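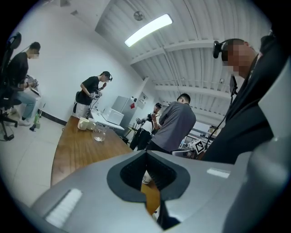
제가 Dullberg 작업실에 가서 제일 오래 붙들고 늘어진 건 손에 쥐고 쓰는 그리퍼, Gridow의 정비 이야기였어요. 로봇 팔이 쌩쌩 움직이는 걸 보러 간다고 주변에 자랑해 놓고는 정작 오후 내내 고무 패드랑 케이블 얘기만 듣다 왔네요(후회는 없습니다!). 긴 나무 탁자 저쪽 끝에 머그컵이 놓여 있고, 한 사람은 의자에 앉아서, 또 한 사람은 그 옆에 서서 각자 그리퍼를 들고 고개를 푹 숙인 채 들여다보고 있는 분위기, 딱 그런 곳이에요. 서 있는 분 기기에서는 가느다란 검은 케이블이 바닥 쪽으로 늘어져 있는데, 나중에 들은 이야기의 절반이 저런 케이블 얘기였어요.

검색어를 입력하세요 검색 전체 글 이 블로그에서 찾기

8월 | 글 Silvia Šťastný

도착한 건 오후 2시 조금 전이었어요. 건물 입구를 못 찾아서 뒤쪽 하역장까지 한 바퀴 돌았고요, 땀을 뻘뻘 흘리면서 들어갔더니 정비 담당하시는 분이 물부터 한 잔 주시더라고요. 이분은 이름을 쓰지 말아 달라고 하셔서 그냥 담당자님이라고 부를게요. 원래 자전거 가게에서 오래 일하셨대요. 그래서 그런지 설명하실 때 자꾸 브레이크 패드랑 변속 케이블에 비유하시는데, 저도 자전거를 타는 사람이라 귀에 쏙쏙 들어왔어요.

제가 먼저 여쭤본 건 분해 순서였어요. 저희 공방에도 비슷한 손잡이형 그리퍼가 한 대 있거든요. 그런데 한 번 뜯으면 꼭 나사가 남아요. 담당자님이 웃으시면서 뚜껑부터 여는 게 문제라고 하시더라고요. 여기서는 전원 뽑고, 케이블 빼고, 손가락 부분부터 분리한 다음에야 몸통을 엽니다. 손가락이 달린 채로 몸통을 열면 안쪽 링크에 힘이 걸린 상태라 작은 와셔가 튀어 나간대요. 제가 잃어버린 와셔들이 다 어디로 갔는지 이제 알겠어요... 아마 냉장고 밑에 있겠죠.

뺀 나사는 자석 접시에 안 담고 종이에 꽂아 둬요. 두꺼운 종이에 몸통 모양을 대충 그려 놓고, 나사 자리마다 구멍을 뚫어서 그 자리에 그대로 꽂는 거예요. 종이 한 장이 기기 한 대분이고, 조립이 끝나면 구멍이 전부 비어 있어야 하고요. 너무 간단해서 왜 이걸 몰랐나 싶었어요. 집에 오자마자 피자 상자 뚜껑으로 하나 만들었습니다(기름이 좀 배어 있긴 한데 쓸 만해요).

그다음이 고무 패드예요. 물건에 닿는 부분이라 제일 빨리 닳는데, 저는 지금까지 찢어질 때까지 썼거든요. 담당자님은 손톱으로 꾹 눌러 보고 자국이 천천히 돌아오면 그냥 바꾼다고 하셨어요. 겉이 멀쩡해도요. 패드가 굳으면 쥐는 사람이 자기도 모르게 더 세게 쥐게 되고, 그 힘이 방아쇠 쪽 스프링으로 가고, 그러다 보면 벌어진 폭을 읽은 값이 슬금슬금 틀어진대요. 패드값 아끼려다가 몇 시간 치 기록을 버린 적이 있다고 하시는데 목소리에 한이 서려 있었어요. 닦을 때 알코올은 금속하고 접착면에만 쓰고, 고무는 미지근한 물 묻힌 천으로만 닦습니다. 저는 여태 고무도 알코올로 박박 닦았는데 말이죠. 패드가 왜 그렇게 빨리 딱딱해지나 했네요.

접착도 한마디 들었어요. 헌 패드 떼고 나서 바로 새 걸 붙이지 말고, 남은 끈적이를 다 밀어낸 다음 눌러서 11분을 기다립니다. 왜 하필 11분이냐고 여쭤봤더니 처음엔 10분이었는데 타이머를 누르고 장갑 벗고 손 씻으러 가는 시간이 더해져서 그렇게 굳어졌대요. 작업 카드에도 진짜로 11분이라고 적혀 있어요. 저는 이런 숫자가 너무 좋아요.

이제 케이블! 케이블 커넥터는 Sokol이라고 부르는 잠금식 커넥터로 통일했더라고요. 예전에는 기기마다 꽂는 모양이 조금씩 달라서 급할 때 억지로 밀어 넣다가 핀을 휘어 먹는 일이 잦았다고 해요. 지금은 걸쇠가 딸깍 걸리는 게 손끝으로 느껴져야 다음 단계로 넘어갑니다. 소리로 판단하지 말라는 게 포인트예요. 방이 시끄러우면 옆 사람 딸깍을 내 딸깍으로 착각한다고요(듣고 한참 웃었어요).

커넥터에서 손바닥 하나쯤 떨어진 데를 천 테이프로 느슨하게 감아서 몸통에 한 번 고정하는 것도 배웠어요. 케이블이 당겨질 때 커넥터가 아니라 테이프 쪽이 먼저 버티게 하는 거죠. 케이블 타이를 쓰면 더 튼튼하지 않냐고 했더니 단호하게 안 된대요. 꽉 조인 자리에서 속 전선이 꺾여서 끊어지는데, 겉으로는 티가 안 나니까 찾는 데 한나절이 간다고요. 점검할 때는 기기를 켜 놓고 케이블을 조금씩 구부려 가면서 화면이 끊기는지 봅니다. 뿌리 쪽부터 시작해서 끝까지, 손가락 마디만큼씩요. 저도 한번 해 봤는데 은근히 명상 같은 데가 있어요. 물론 저는 하다가 딴생각을 해서 처음부터 다시 했습니다.

제가 제일 궁금했던 건 위치 맞추기였어요. 안쪽 작업대 앞에 흑백 마커 무늬가 찍힌 하얀 큐브가 비스듬히 놓여 있어서 들어갈 때부터 눈이 갔거든요. 담당자님 말로는 마커가 있는 물건은 닦는 법부터 다르대요. 무늬가 인쇄된 면은 손으로 잡지 않고 모서리만 잡고, 손자국이 묻으면 마른 천으로 살살. 번들거리는 자국이 하나 있으면 조명 받는 각도에 따라 무늬 일부가 하얗게 날아가 버리니까요. 인쇄 모서리가 들뜨기 시작하면 풀로 다시 붙이지 않고 새로 뽑아서 통째로 갈아요. 한쪽만 다시 붙이면 면이 미세하게 울어서 더 골치 아프다고 합니다.

보정 프로그램은 Clident를 쓰세요. 화면은 투박해요. 회색 창에 숫자가 주르륵 뜨고, 맞으면 초록 줄, 안 맞으면 그냥 줄이 없어요. 빨간색 경고라도 띄워 주면 좋겠다고 했더니 담당자님도 계속 건의 중이시랍니다. 순서는 이래요. 손가락을 완전히 벌려서 한 번, 완전히 오므려서 한 번, 그다음 두께를 아는 금속 조각을 물려서 한 번 값을 읽어요. 세 번째 값이 어긋나면 프로그램에서 숫자를 고치고 싶은 유혹이 드는데, 그러지 말고 다시 패드로 돌아가서 제대로 붙었는지부터 봅니다. 제가 맨날 프로그램에서 숫자를 고치던 사람이라 여기서 좀 찔렸어요. 네, 많이 찔렸어요.

정비 수첩 구경도 시켜 주셨는데 저는 이게 그날의 하이라이트였어요! 기기마다 얇은 공책이 한 권씩 따로 있고, 손댄 내용을 한 줄씩 적어요. 날짜, 손댄 부위, 바꾼 부품, 그리고 '느낌' 칸. 느낌 칸에는 '방아쇠가 뻑뻑', '왼손으로 잡으면 괜찮음', '비 오는 날 유독 이상함' 같은 게 적혀 있어요. 담당자님이 보여 주신 공책은 제일 고참 기기 것이었는데 138줄이 넘어가 있더라고요. 뒤로 갈수록 글씨가 작아져서 마지막 장은 거의 암호 수준이었어요. 그 기기는 몸통만 빼고 속이 거의 다 바뀌었다고 하니, 같은 기기라고 불러도 되나 싶기도 하고요.

보관은 생각보다 까다롭지 않았어요. 손가락을 살짝 벌린 상태로, 패드끼리 닿지 않게. 오므려 두면 고무끼리 눌려서 자국이 남는대요. 방아쇠에는 아무것도 걸지 말고, 케이블은 팔꿈치에 칭칭 감지 말고 크게 동그라미로 말아서 옆에 둡니다. 저희 공방에서는 케이블을 본체에 꽁꽁 감아서 상자에 쑤셔 넣거든요. 사진 찍어서 보여 드렸더니 한참 말씀이 없으셨어요. 죄송합니다.

배우고 나서 저도 하나 직접 조립해 봤어요. 손가락 끼우는 방향을 한 번 틀렸고, 와셔는 안 잃어버렸고, 종이에 나사 하나가 남아 있어서 다시 열었고요. 두 번째에는 종이가 깨끗하게 비었어요! Clident에서 초록 줄이 뜨는데 저도 모르게 박수를 쳤습니다. 담당자님은 스프링 쪽 나사를 너무 세게 조였다고 반 바퀴 풀어 주셨고요. 여기는 손목 힘으로 조이는 게 아니라 드라이버를 손가락 2개로만 잡고 돌려서 멈추는 데까지, 거기까지가 맞는 세기래요. 자전거 가게에서 신입한테 가르치던 방법 그대로라고 하셨어요.

가시려는 분들께 몇 가지만 적어 둘게요. 견학은 미리 메일로 신청해야 하고, 정비하는 걸 보고 싶다고 콕 집어서 쓰는 게 좋아요. 안 그러면 기기 써 보는 체험만 하고 끝날 수도 있대요. 편한 신발 신고 가세요, 저는 샌들 신고 갔다가 나사 떨어뜨릴 때마다 발가락이 움찔했어요. 입구는 하역장 쪽이 아니라 길 건너 약국이랑 마주 보는 문이에요. 주차는 그냥 포기하고 버스 타는 쪽을 추천해요.

다음에는 방아쇠 스프링 교체하는 날 불러 주신다고 했어요. 그때까지 저희 공방 기기 케이블부터 풀어 놔야 하는데, 어제 보니까 또 누가 본체에 감아 놨더라고요. 범인은 저일 수도 있어요. 종이 나사판 도안은 깨끗하게 다시 그려서 다음 글에 올릴게요.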